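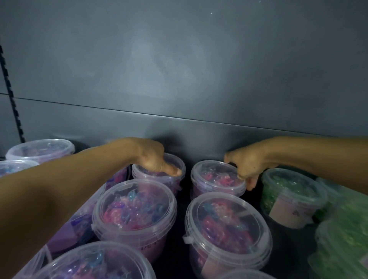 October, 14:20. Adhesive storage trial, continued.

Opened the second set of Tereo wood glue samples. Set one was kept at bench temperature, set two in the unheated store. Both sets are the same batch and were sealed on the same morning.

Lap joints cut from beech offcuts, faces planed, no sanding. Spread 200 g per square metre with the notched card. Clamped overnight, then left a further day before pulling.

Bench set: 6 joints, all failed in the wood. Load at failure above 1000 N in every case. No point testing these further.

Store set: glue had thickened and needed stirring before it would spread. Two joints let go along the glue line, with a chalky white film on both faces. Remaining four failed in the wood as before. I suspect the film means the glue was too cold when it went on. The Zandinen data sheet mentions chalking but gives no lower limit for their version.

To do:
- repeat store set after warming the bottles on the bench for 6 hours
- put a thermometer in the store, top shelf and floor
- relabel the Omari hardener, the date has rubbed off
- plane more beech, the current board has a twist

Load cell read slightly high on zero at the end. Re-zeroed, no change to the results above.

Comments

benchdog: We had the same white film last winter. Warming the timber helped more than warming the glue.

m_lathe: Which clamps? Pressure matters with thick glue.

Recent entries
Zheng press: replacing the seals
Moisture readings, beech and ash
Cleaning the notched spreaders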